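MINUTES

Handling Automation Working Group
Review of the demonstration visit to Womura, December 2020

Present: Saskia Lockyer (chair), Hélder Teixeira (minutes), representatives of Site Operations, Electrical Safety, Purchasing and the Dimaculangan project office
Apologies: Facilities Planning

1. Minutes of the previous meeting

Accepted with one correction. Under item 4, "payload at full reach" should read "payload at full reach, arm horizontal." The open action on insurance for visiting staff was closed before the visit.

2. Purpose of the visit

The chair restated the scope. Womura had invited the group to see its humanoid unit carry out a tabletop handling task in a furnished room. The group was asked to judge whether the unit is a candidate for the storeroom trial at Dimaculangan, where small containers have to be moved between a bench and a cold cabinet. Walking performance, speech and remote supervision were outside the scope and were not assessed, although Womura offered to show all of them.

The project office asked whether the Drirum fixed-base arm was still under consideration. It is. The Drirum quotation remains valid and the comparison will be made at the next meeting.

3. Account of the demonstration

H. Teixeira reported. The task consisted of two parts, run separately. In the first, the unit was to pick up a drink bottle from a table next to a refrigerator. In the second, it was to handle the same type of bottle at the shelf in the upper compartment. The Womura engineer started each part from a laptop and called out each phase before it ran. The phases are approach, pre-grasp, close, lift, transfer, release and withdraw.

The pre-grasp phase was of most interest to the group. The hand stops beside the object with the fingers open, the vision system takes a fresh estimate of position, and only then is the close command issued. Womura described this pause as adjustable. It had been set long for the visit so that observers could follow it.
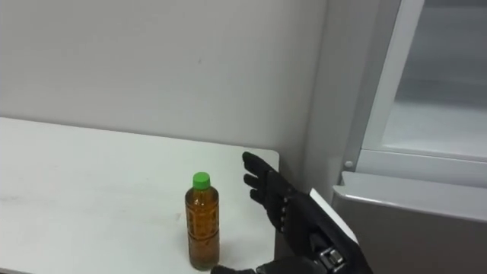
Electrical Safety asked whether the pause could be removed altogether. Womura's position is that it can be shortened but should be kept for transparent or partly transparent containers, where the first position estimate is less reliable. The group noted that most of the Dimaculangan stock falls into this class. Opaque jars are a small part of the inventory and should not be used to set cycle times.

The fingers are driven individually. Grip force is limited in software, with the limit held in the task file and not in the hand controller. S. Lockyer considered this a weakness. A wrong task file would load a wrong limit with no second check. Womura agreed to state in writing whether a hardware limit can be set in the hand controller as well. See action 1.

4. Reach and stance

Site Operations had asked before the visit for a clear view of the unit's position relative to the furniture. The unit works standing, with one arm raised to about shoulder height to extend over the table and the other left hanging when it is not in use. For the Dimaculangan bench this would put the shoulder higher above the work surface than is needed, and an approach from above may then have to clear the lower edge of the wall cupboards. 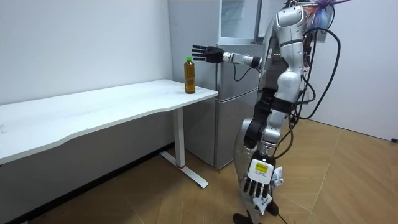
Arm extended over the table, hand open near the bottle at the refrigerator end.

The following points were recorded in discussion.

4.1 The idle arm. Its motors stay energized in the hanging position. Site Operations asked that the idle arm be given a defined parked position in any trial, and that the parked position be shown on the floor plan as occupied space. Agreed.

4.2 Cabling. Exposed wiring at the top and back of the unit, and the cable looped at the rear, were discussed at length. Electrical Safety regards the present routing as acceptable for a supervised demonstration and not acceptable for a working storeroom. Snagging on shelf corners is the principal concern. Womura supplies a rear cover as an option, and a drawing of it was requested on the day. The drawing has not been received.

4.3 Floor. The demonstration room has a wood-effect floor. Dimaculangan has sealed concrete with a shallow fall toward the drain. Womura has no measurements for standing stability on a sloped floor and will need the gradient from us. The project office believes the gradient is given on the as-built drawings as 1 in 100, to be confirmed by measurement at the bench position itself. See action 3.

4.4 Table. The table at Womura is a single-column standing desk. It was asked whether the column would move under side load if the hand made contact with the edge of the top. This was not tested. The bench at Dimaculangan is fixed to the wall, so contact forces there would be higher for the same error in position. Electrical Safety asked for this to be carried into the risk assessment.

5. Refrigerator shelf

The shelf part of the task was discussed separately from the table part, as the two place different demands on the arm. At the table the hand can come in from the side with free space on every approach that matters. In the upper compartment the opening limits the approach, and the side panel limits how far the fingers can spread. The bottle on the shelf stood toward the left, close to the side panel, with the rest of the shelf bare. Site Operations considered that position a fair test of clearance on one side and no test at all of clearance between neighboring items. At Dimaculangan the shelves are filled in rows. A hand of this width would need a gap that the present packing plan does not provide.

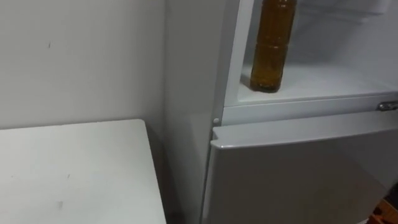 Shelf spacing at Dimaculangan is fixed by the cabinet supplier, Melum, and cannot be altered without voiding the temperature certificate. Any allowance for the hand therefore has to come from the packing plan. The project office will draw up a revised plan with reduced stock per shelf and state the resulting loss of capacity. It was pointed out that an upper compartment like the one at Womura, with a single bottle on the shelf and the door already open, leaves out both the crowding and the door opening that the trial would involve. S. Lockyer asked that a repeat demonstration use a filled shelf with our own containers, and that the door be included as a timed phase.

5.1 Door. Our cabinets have a full-height handle and a magnetic seal. Purchasing holds the Melum data sheet, which gives the opening force for a new seal only. Site Operations will measure the force on a cabinet in service, with the compressor running, and take 10 readings per door. See action 4.

5.2 Time with the door open. The alarm on the Melum cabinet was set in August and the setting has not been changed. The group agreed that the robot cycle must fit within the alarm time with the pre-grasp pause included. If it does not fit, the trial is to be redesigned and the alarm setting left alone.

6. Reliability evidence

Womura stated during the visit that it could provide a log of 1000 consecutive pick attempts on a fixed bottle type. The log would give outcome, duration and any operator intervention for each attempt. H. Teixeira asked for the raw log and not a summary sheet. He also asked for the rule by which an attempt is scored as a failure, in particular whether a second close command within the same attempt counts as an intervention. Womura's engineer was unsure and will check.

The chair noted that nothing seen at the visit can be used as reliability evidence. The number of runs was too small and the object positions were chosen by the supplier. The minutes should not be quoted in that sense in the funding request.

7. Cost

Purchasing presented the lease terms. The minimum period is longer than the trial requires. Womura has indicated that a shorter period may be possible if the unit is returned to the same room and the hands are leased separately. Purchasing advised against the separate hand lease until spare part lead times are known. No decision was taken.

The Drirum arm would be purchased outright. It would need a floor plate, and Facilities Planning has not yet given an opinion on drilling the sealed concrete.

8. Decisions

8.1 Womura remains on the list of candidates.
8.2 A second demonstration is to be requested, with a filled shelf, a closed door at the start, and containers supplied by us.
8.3 No lease is to be signed before the second demonstration has been reviewed by this group.

9. Actions

1. Obtain a written statement on a hardware grip force limit in the hand controller. H. Teixeira
2. Chase the drawing of the rear cable cover. Electrical Safety
3. Measure the floor gradient at the bench and send it to Womura. Project office
4. Measure door opening force on a cabinet in service. Site Operations
5. Revised packing plan with statement of lost capacity. Project office
6. Obtain raw pick log and scoring rule. H. Teixeira
7. Opinion on drilling for the Drirum floor plate. Facilities Planning

10. Any other business

Site Operations asked who pays for containers broken in a second demonstration. Water-filled stock from the reject bin will be used, so no cost arises. Transport of the containers is to be arranged with the project office.

Date of next meeting to be set by the chair once the raw log has been received.

Minutes taken by H. Teixeira. Corrections to him before circulation to Womura. Items 6 and 7 are to be removed from the external copy.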